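Workshop notebook, Ultside
August, glaze bench

Opened the kiln at 7:40 this morning. Top shelf fine, middle shelf fine, bottom shelf has the same trouble as the last firing: pinholes in the tin white, mostly on the shoulders of the mugs and on the outside of the two big jugs. Insides are clean. Bowls from the same bucket on the middle shelf are clean too.

Cone pack on the bottom leaned less than the one on top, a good half cone of difference by eye. I had blamed the clay. Now I think the bottom is running cool and the glaze isn't getting long enough to heal over. The Gostdale body gives off a lot of gas late in the firing, so both could be true.

What I changed since the July load: new bag of feldspar from Harms, same grade on the label. Sieved once through 80 mesh where I would normally do it twice. Bisque was faster than usual, I was trying to get the jugs out of the way. Three changes at once is bad practice and I know it.

Mixed a test batch before lunch. Dry weight 100 g per cup so the percentages read straight off the scale. Cup A is the white as it stands. Cup B has the old feldspar from the bottom of the bin. Cup C is the new feldspar with 8 added parts of frit, to see if a looser melt closes the holes. Cup D is C with the frit and a drop less tin, mostly out of curiosity.

Water was 38 ml per cup to start, too thick, coated my finger like yogurt. Brought it up by the spoon until it ran off clean and left an even skin.
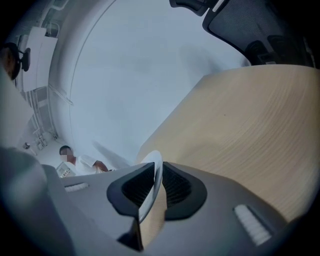
Elfriede Ruppert thinks I should leave the recipe alone until I've slowed down the bisque. Her point is that a pinhole showing up only on the outside walls sounds like gas coming through the body, and that adding frit will hide it for two firings and then give me runs on the kiln shelf. She would hold the bisque at red heat for 40 minutes with the top spy open and change nothing else.

Fair enough. It doesn't explain why the insides are clean, but the insides get a thinner coat, I pour and dump those, and the outsides are dipped with tongs. So thickness may be in it as well. Scratched through the raw glaze on an unfired mug with a needle: outside clearly thicker than inside, more so where the dip overlaps at the shoulder. That is where the worst pinholes are. I should have done this first.

Plan for the next load, written down so I stick to it:
Bisque slow, with the hold, spy open.
All the white sieved twice.
Half the mugs dipped for a count of three, half for a count of two. Mark the feet with iron wash, one stroke or two.
Cups A to D on test tiles, one set on the top shelf and one on the bottom.
Cone packs on all three shelves.

Tiles are cut and drying under a board. I made them L-shaped this time so they stand up and show any run. The flat ones told us nothing about movement, and two stuck.

The plates are a separate matter. Akis wants them for the autumn order with a wide rim, and the rims have been lifting on one side as they dry. I've been drying them right side up in the open, near the door. Moved the rest to the back rack, rims covered with strips of plastic, centers open. Flip when the foot can take a thumb without marking. If they still lift, I'll go thicker under the turn of the rim and accept the weight.

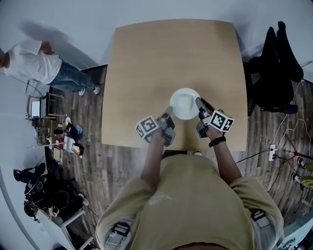 Also on the plates: the foot ring is too narrow for that width. The center sagged on the ones fired without a second ring, not by much, but they rock when set down. New template for the foot is hanging on the nail beside the wheel, the old one is in the drawer and should stay there. Don't trim to the pencil line on the old bat either, it belongs to the small size.

Kiln bottom: checked the elements after it was cold. Lowest one on the left has a stretch where the coils have bunched and gone dull. Resistance reads higher than the others. Ordered a replacement. Until it arrives, nothing white on the bottom shelf, only the brown and the unglazed planters.

Bucket of white is topped up and lidded. Stir from the bottom, it settles hard overnight.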